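Kallent Countertop Descaler, 600 ml bottle

**Stock:** in at Serkgate, two left on the shelf at Pukell Road until the July delivery
**Suits:** kettles, drip coffee makers, shower heads, faucet aerators
**Does not suit:** natural stone, aluminum, anything with a worn chrome finish

We held off carrying a descaler for a long time. Most of them are citric acid in a nice bottle, and you can buy citric acid by the bag from the canning aisle for a lot less. If that's what you already use and it works for you, keep using it. The Kallent product is also mostly citric acid. It has a wetting agent in it and a corrosion inhibitor, and the maker thinks those two things justify the price. We think they justify some of it.

## What the maker claims

The label says it "dissolves years of scale in minutes." We tried it on a kettle from the staff kitchen that had gone years without any attention. After five minutes the thin film on the walls was gone. The thick crust on the base was still there, a bit softer at the edges. It took a second dose and an hour of standing to shift it, and one patch had to be worked at with a wooden spoon. So: minutes for a film, an evening for a crust.

It also says "protects against future buildup." We can't find anything in the ingredients that would do that once you've rinsed, and you should be rinsing. Lanying Wan, who does our buying, wrote to the distributor to ask what the claim was based on. They sent her the brochure again.

"Food safe" is fair enough as long as you follow the rinse instructions. Two full kettles of fresh water, boiled and thrown out.

## Glass

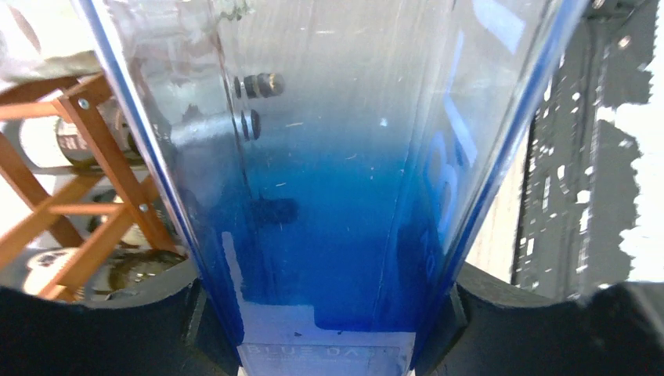
Hard water marks on glass are the reason a lot of people come in asking for this, and it's where we'd ask you to slow down before paying. There are two kinds of haze. One is mineral that has dried onto the surface, and any mild acid will take that off. The other is wear: etching from the dishwasher, or scratching from a scouring pad or from years of being knocked around a cupboard. Faint streaks running up the wall of a clear bottle, like the vertical ones here, are scratches, and no descaler at any price will lift a scratch. Small white specks are harder to call by eye. Put a drop of white vinegar on one, wait, and wipe. If it goes, you have scale and this product will clear the rest. If it stays, save your money.

The same goes for shower doors. We've had bottles brought back by people whose doors were etched before they ever bought it. We did refund them, but we'd sooner have the conversation first.

## How to use it

Kettle: fill halfway with water, add one capful, boil, switch off, leave it alone. Pour away and rinse as above.

Drip coffee maker: one capful in a full tank. Run half the tank through, stop the machine, let it sit, then run the other half. Follow with clean water until you can't smell anything. Take out any charcoal filter first.

Shower head: unscrew it if you can. The bag-and-rubber-band method works but uses far more product than the label suggests, and you'll get through a bottle quickly that way.

Wear gloves if you have any cuts on your hands. Don't mix it with bleach or use it straight after bleach.

## The "professional" version

Kallent also makes one called Tautahi Pro. It comes in a dark bottle with a trigger and costs nearly double. We compared the two data sheets and the active ingredients are the same, with a slightly higher acid content in the Pro. A splash more of the ordinary one gets you to the same place. We don't stock it and won't be ordering it in.

## From customers

> Did the job on my kettle, but so did lemon juice, just slower. Smells better than vinegar. I'd buy it again on sale.
> Ewan Bright

> Cap leaks if you lay it on its side. Store it upright. Otherwise no complaints, and my coffee maker has stopped making that noise.
> Kylie Mahuika

> I was told at the counter it wouldn't fix my carafe and it didn't. Should have listened.
> Tipene Goodwin

The cap complaint is a fair one and we've had it ourselves. Newer bottles are supposed to have a different liner. The ones on our shelf now don't.

## Returns

Unopened bottles, any time with a receipt. Opened bottles if it did nothing for real scale, and please bring the item or a photo of it. Questions about a particular appliance go to Aniela Domański at the Serkgate counter, mornings only.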